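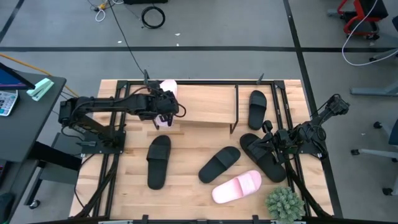 Six Slides and One Low Rack

Living > Hallways > Shoes

December — Nineck features desk

I love a slide sandal. You step in, you step out, and within a week there are dark ones and pink ones pointing every which way. Sorting them is a small job, and I have come to look forward to it enormously!

My rule, learned in a narrow hallway in Mundelura, is to pair first and place second. Pull out the brightest colour — two pink slides find each other in seconds — and leave the dark ones until last, when there's less to muddle them with. Check left against right before anything goes up.

Then comes the rack. A low one with a wooden top and slim metal sides is lovely for this, as you can drop a pair on it without bending far (and the space beneath takes another). Set them side by side, toes the same way. Chunky soles need more width than you'd think, so measure across the pair. Mine came to 14 inches with a bit of breathing room, and a 41-inch shelf holds two pairs in comfort, with a gap for the post.

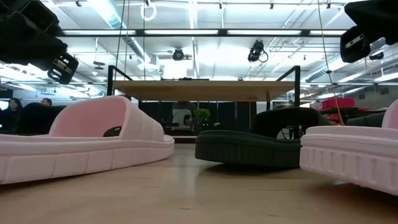 One reader in Tronent wrote to disagree with the side-by-side rule, saying she nests hers heel to toe and gets an extra pair on the shelf that way. She also puts the pair she wears most at the end nearest the door, and swaps it over when the weather turns.

I tried the nesting at home over a weekend. It does save room, though the toes-out row still looks nicer to me when I come in at six with my arms full.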